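Ginette Riviere
16 May 2020

Right, I promised a thread on old work clothes and how to read them, so get a cup of tea because I have a lot of feelings about pockets (1/13)

I got into this through my gran's button tin. She sorted everything by what it came off, never by size, and I thought that was mad until I started buying old jackets and needed to know what belonged on them. 2/

Start with the seams! Turn the thing inside out before you even look at the front. A flat-felled seam has both raw edges folded away and stitched down twice, and it'll outlast the cloth on either side of it. 3/

Then the thread. If one pocket is sewn in a different colour from the rest, somebody mended it, and you get to play detective for an evening. I once unpicked a patch and found another patch under it, 19 stitches along each side, tiny and perfect. 4/

Stripes are my favourite. Woven stripes show on the back of the cloth as well, printed ones usually fade out to almost nothing. Railway and workshop clothes used a lot of narrow stripes and I will never get tired of them. 5/

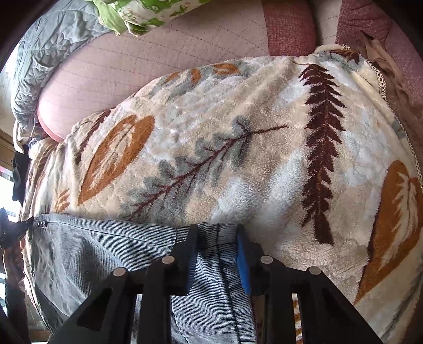 6/ Matching stripes across a seam eats up cloth, so cheap makers didn't bother. When you find a pocket where every line runs straight through into the body, someone took real care over it, and I get a bit emotional.

7/ Someone asked about washing. Cool water, inside out, hardly any soap, dry flat on a towel. Old indigo will bleed on its first go so keep it away from your whites (ask me about my pillowcases).

8/ Mending: use a thread slightly weaker than the cloth. If something has to give, you want it to be the thread.

9/ The Ilby museum put its workwear ledger online in April. 1,443 entries!! Most are one line long, "coat, man's, pocket torn", and I've read far too many of them in bed.

10/ Best one so far is entry 136, an apron made by a Mrs Stępień in Istham, with a pocket just for chalk. A chalk pocket! I'm making one this week.

11/ You don't need to spend much either. My best chore coat cost 60p at a jumble sale because the collar had gone. New collar, one rainy afternoon, still wearing it.

12/ Show me your oldest mended thing please, socks count

13/ Oh, and for buttonholes, wax your thread first. Forgot that one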